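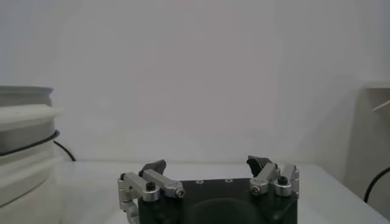
The Gesum finger set is sold as part of the Celley contact-learning kit, a package for labs working on how robots handle soft food. It bolts to a two-finger gripper and is supplied with the training code and the 2,789 recorded grasps used in our own study. The dark grey fingertip pads lean in towards each other, so contact starts near the tips. The linkage arms are aluminum and take a standard hex key.

By Yuzuki Tanabe, March

The method came out of work by Shota Hirano and Miyuki Kubo. They wanted a policy that could lift a steamed bun without denting it, using wrist and head views and no force sensor. A person guides the arms through each task, and the policy learns from those recordings. Training used 200 demonstrations – 30 more were held back for testing.
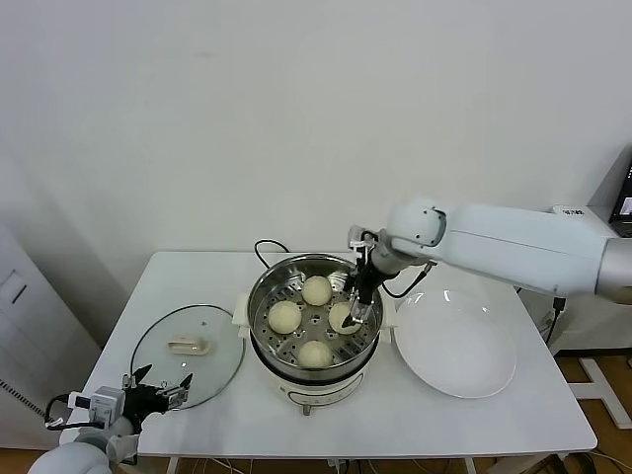
Does the kit need a force sensor?

The policy works from camera views and joint positions. A sensor can be logged alongside them, but the supplied model ignores it.

In the bun task the right arm works between the steamer basket and a plate, with the lid lying on the table to the left. Most failures in our tests came from the pad edge catching the basket rim.

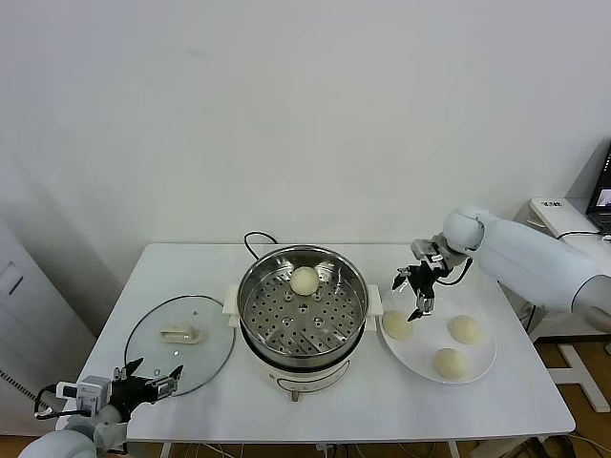

What's in the box

Gesum finger set, one pair
Spare fingertip pads, two pairs
Mounting bolts and hex key
Training code and grasp recordings on a drive

Pads are rated for 2,000 grasps.

Last updated: March
14 shares | 3 comments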